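Seis meses con los brazos (y lo que nadie apuntó en el Excel)

lunes, 8 de enero de 2018

Escribo esto en el autobús, así que perdón por adelantado. Llevo desde julio prometiendo una entrada sobre lo del trabajo y siempre se me cruza otra cosa. Las navidades. La mudanza de mi hermana. Una gripe. Vamos.

Para quien llegue nuevo: trabajo en la cocina central de Brarkora, turno de mañana, línea de bocadillos y hamburguesas. Hacemos comida para cafeterías de oficinas y para dos residencias. En julio la empresa metió una célula de montaje automático de Warik. Un brazo, sus cámaras, sus bandejas, y una puerta de metacrilato que chirría desde el primer dia. La instalaron un fin de semana y el lunes llegamos y ya estaba enchufada. Así nos enteramos casi todos.

Me preguntan siempre lo mismo. Que si han echado a gente. Respuesta corta: despidos, ninguno. Respuesta larga: éramos nueve en la línea y somos 6. Una jubilación que no se cubrió, un contrato temporal que no se renovó en septiembre, y Hnat Shevchuk que pidió el cambio a reparto porque decía que para mirar una máquina prefería mirar la carretera. Cada uno que saque sus cuentas. A mí me parece que si un puesto desaparece sin que haya una carta de despido también ha desaparecido, pero en la reunión de octubre eso se llamó «ajuste natural» y pasamos al siguiente punto.

Lo que hace la célula: montar hamburguesas. Base, carne, tomate, queso, lechuga, tapa. Más o menos lo que hacía yo con los ojos medio cerrados a las seis y cuarto de la mañana. El objetivo del proyecto eran 300 por turno. En diciembre el mejor día hicimos 260, y digo hicimos porque detrás de cada una hay alguien que ha puesto la lechuga como a la máquina le gusta.

Y de eso quería hablar.

Antes la lechuga venía en una cubeta grande, lavada, revuelta, y tirabas de la hoja que te parecía. Ahora hay que presentarla. Esa es la palabra, «presentar». De pie, con el borde rizado por encima del recipiente, para que el brazo tenga de dónde coger. El queso, lo mismo, doblado y con las esquinas para arriba. El tomate en fila, una rodaja montada sobre la otra. La carne apoyada. Todo en su sitio y todo a la vista de la cámara, que si pones la mano en medio se para y pita. Un pitido muy agudo. Sueño con él.

O sea que el trabajo no se ha ido, se ha corrido medio metro a la izquierda. Antes montaba, ahora coloco para que otro monte. Hay quien está contento: Demyd Bondarchuk, que tiene los hombros hechos polvo de doce años de línea, dice que por primera vez llega a casa y puede levantar a la niña. Eso vale mucho y no lo voy a discutir. Yo también noto menos la muñeca derecha. Pero la cabeza me cansa más. Antes me ponía a pensar en mis cosas y las manos iban solas, y ahora tengo que estar pendiente de una luz verde que pasa a naranja cuando le da la gana.

El tomate es lo peor, por cierto. Las rodajas se pegan. El brazo coge dos, o coge una y arrastra la otra y la deja colgando por fuera del pan. En noviembre llevamos la cuenta una semana entera en una hoja pegada a la puerta, porque el técnico de Lozano (la contrata que lleva el mantenimiento) no se creía que fuera tan a menudo. Salieron 109 paradas por tomate. Ciento nueve! En una semana. Se quedó la hoja, hizo una foto, y a los diez días vino con otra pinza. Ahora se para menos. Ahora falla más con el queso, pero bueno.

También os digo que el chaval de Lozano es de lo mejor que nos ha pasado. Pregunta. Se pone a nuestro lado y mira cómo separamos las rodajas con el pulgar, y lo apunta. Los de Warik vinieron dos días en julio, nos dieron un curso de cuarenta minutos con diapositivas y un pendrive, y en las diapositivas la lechuga era siempre perfecta. Ya les mandaría yo una caja de las de agosto.

Cosas que han cambiado y que no salen en el Excel de producción, a voleo:

El descanso. Antes parábamos todos a la vez, diez y media, café. La célula no se puede dejar sola con ingrediente dentro, así que ahora vamos por turnos, de dos en dos. Parece una tontería. Hay compañeras con las que no he hablado más de cinco minutos seguidos desde el verano.

La charla. Con la puerta de metacrilato y el ventilador del armario eléctrico no se oye nada al otro lado. Hablamos por gestos. Me sé los gestos de «falta pan» y «viene el jefe», que son casi iguales.

La nómina. Igual. Ni un euro más por aprender a rearmar la máquina, leer los avisos en inglés y hacer la limpieza de las boquillas, que antes no existía. Hemos pedido un plus. Nos han dicho que lo miran en primavera.

Los errores. Esto me tiene dándole vueltas. Si antes salía una hamburguesa sin queso, era mia o de la de al lado, se corregía y a otra cosa. Ahora sale un informe. Con hora. Y en el informe pone «fallo de presentación», que somos nosotros, o «fallo de agarre», que es la máquina. Adivinad cuál sale más. Yo he visto al brazo soltar una loncha a medio camino con todo bien colocado y al rato en la pantalla: presentación. Lo hemos dicho. Demyd lo dijo en la reunión, muy tranquilo, con las horas apuntadas en un papel. Le contestaron que lo revisará Warik en la próxima actualización.

Los pedidos raros. Una cafetería quiere la hamburguesa pequeña de Plakudley, el pan ese con semillas, y la célula lo trata como si fuera otro planeta. Hay que cambiar el programa, recolocar, probar. Para tiradas cortas lo seguimos haciendo a mano en la mesa del fondo y tardamos la mitad. A mí me toca mucho esa mesa y, qué queréis que os diga, son mis mejores ratos del día. Radio, pan, queso, tapa, siguiente.

Que no se me entienda mal, no soy de los de quemar máquinas. He hecho turnos de agosto a treinta y tantos grados montando sin parar y si me hubieran puesto un brazo allí le habría dado un beso. Lo que me fastidia es cómo entró. Un fin de semana, sin preguntar a las que llevamos años tocando la comida con las manos. Si nos llegan a preguntar, lo del tomate se lo decimos en la primera reunión y se ahorran la pinza. Y la puerta la ponemos del otro lado, que ahora hay que dar toda la vuelta con la bandeja cargada.

El comité ha pedido tres cosas para este trimestre. Que los informes separen bien quién falla. Que haya formación de verdad, en horario de trabajo. Y que las bajas que vengan se cubran. La tercera es la que más me importa y la que menos veo. Con la segunda hay algo más de esperanza, parece que Lozano estaría dispuesto a darla ellos mismos.

Hnat, por cierto, encantado en reparto. Se ha echado novia en una de las residencias (la recepcionista, no penséis mal) y me manda fotos de amaneceres desde la furgoneta. A lo mejor el listo era él.

Me quedan dos paradas. Si alguien que lea esto trabaja en algo parecido, conservas, catering, lo que sea, que me escriba y me cuente cómo lo llevan con los descansos y sobre todo con el plus. Me han dicho que en una fábrica de pizzas lo han conseguido pero no encuentro a nadie que me lo confirme. El próximo día subo el texto que presentamos en octubre, que me lo habéis pedido varios y lo tengo en papel, a ver si lo escaneo.

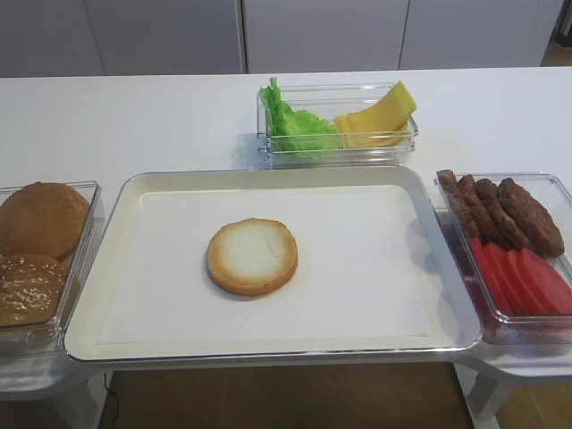
Base puesta. Falta la carne, el tomate, el queso, la lechuga y la tapa.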